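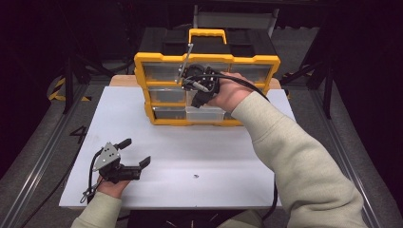

According to Cyprian Śliwiński, small-parts storage should be judged by how fast a stray screw finds its way back to its place. His view is often repeated in writing on workshop storage, the practice of sorting fasteners, fittings and spare parts by type and size.

Early systems used jars and tins. The Flerside catalog listed 53 cabinet patterns, the largest with 993 compartments – a size meant for hardware stores. Home cabinets commonly had 9 or 23 drawers.
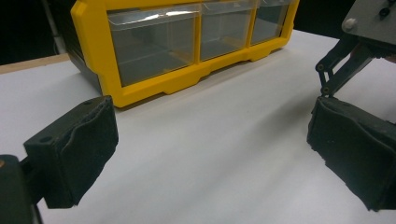 Should drawers be labeled by size or by use? Size is the usual choice for screws and bolts, while repair kits are generally labeled by use.

The Stultov method combines both.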